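December, 9.40 am -- bench notes, table surfaces

Pulled the bare tabletop trial. Plates skate on the white top if you set them down at any angle, and the sound carries down the hall. Put the thick grey pad down instead, the speckled carpety one from the Skunstead order. Covers most of the middle of the table and leaves a wider strip of white on the right, handy for the clipboard.

Pad weighs in at 188 g per tile, and this is a single tile. Edges are rounded over so crumbs don't catch on a lip. They do catch in the face of it, though. Brushed it twice with the stiff brush and got most out, then gave up and used tape.

Layout for the breakfast set, first position: croissant on the left, plate to the right of it with a short gap, both toward the far side of the pad. Near half stays clear. Using the blue-grey plate from the Storkeline box, the one with the raised rim. The centre is flat and shallow, and the croissant has to go on squarely or one end rides up on the rim.

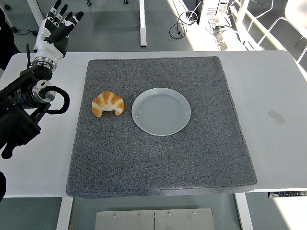

Position 1, croissant points toward the near side, plate empty.

Ran 14 placements from this position before lunch. Croissant ended up on the rim in 5 of them, every one with the points turned out to the side. Points toward the near edge seems to be the better way round. Will keep it that way for position 2 and only move the plate.

Other things:

- Ghanem sent the wrong bowls again, too deep for this set. Left them in the carton by the door, don't unpack.
- Plate gap was set by eye today. Cut a cardboard spacer 24 mm wide, it's in the top drawer with the tape.
- Pad creeps toward the near edge after a dozen or so goes. Pencil marks on the tabletop at the two back corners -- please don't wipe them off.
- Vullavthorpe want the layout sheet in colour. Not done yet.

2.15 pm. Position 2 started, plate moved over toward the right edge of the pad. Stopped after a few goes to fix the creep. Rubber shelf liner under the back edge for now, will check it in the morning before carrying on.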